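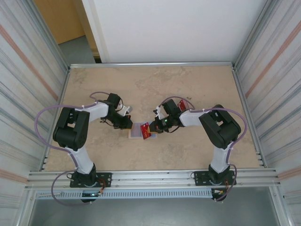
Manju Bisht
Data collection lead, Atance project

It has been a good month at the two-arm bench, and I want to share what we've been up to! We are gathering examples so our learning system can handle cards, sleeves and clear cases, all the thin, shiny little things that people pick up without a thought.

Our goal is 3000 recorded runs by the end of June, and as of Friday we had passed 2000. An operator guides both arms through a short task, the cameras and joint readings are saved together, and Yeshi Alemneh checks each run before it goes into the training set. The best operators slow down just before contact and then commit - you can spot their runs right away.

Clear plastic is my favorite challenge so far. The tabletop shows right through the walls of a case, so a rim may be little more than a thin bright line to the wrist camera. We want plenty of those views in the set, from lots of angles.

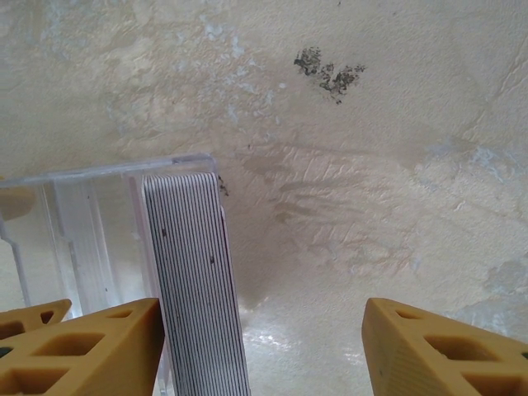 What we changed this month

Aarti Rastogi rewrote the operator notes, and they are so much easier to follow. Start positions now vary from run to run, and fumbled grasps stay in if the operator recovers. We also added card holders with clear sleeves. Glare moves across the plastic as the wrist turns, and I love how much variety that gives us.
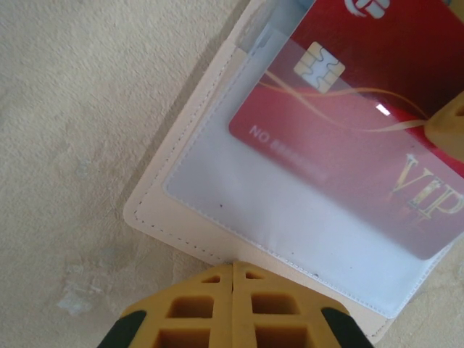 Wrist camera view: yellow fingers at the edge of a card holder, with a red VIP card in the sleeve.

Next up are longer tasks where one arm holds and the other one works. Sarla Khurana has written 23 of them already, and a few are wonderfully tricky. The fixed camera is a big help with these, as it keeps both arms in view together.

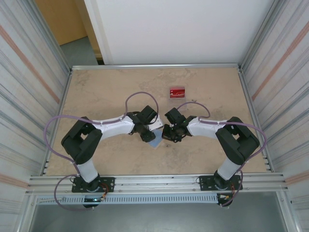

GET INVOLVED

We have 40 operator slots open for the next round, and new people are very welcome. The first session is all practice, so come and get a feel for the arms! Write to Madhu Rathore for a time.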